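**Hirno Kitchen Task License – simulation add-on for the Kazmi arm**

Price: $3,973 per seat, two years of updates included. Requires Kazmi controller software from January or later. Hardware is quoted separately.

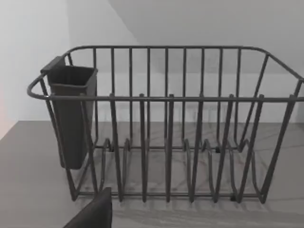
Budget for the license before the arm if your team is still choosing a gripper. The library has 27 household objects, and each one can be resized or swapped in the task editor. Thin parts take the most compute: a wire dish rack with plate dividers and a hook-on utensil holder needs a finer contact setting than a plain box, so plan on a workstation with a dedicated graphics card.

Academic orders need a purchase order number. Lead time for license keys is two business days.

Quotes: Norbert Hrubý, Zuncombe office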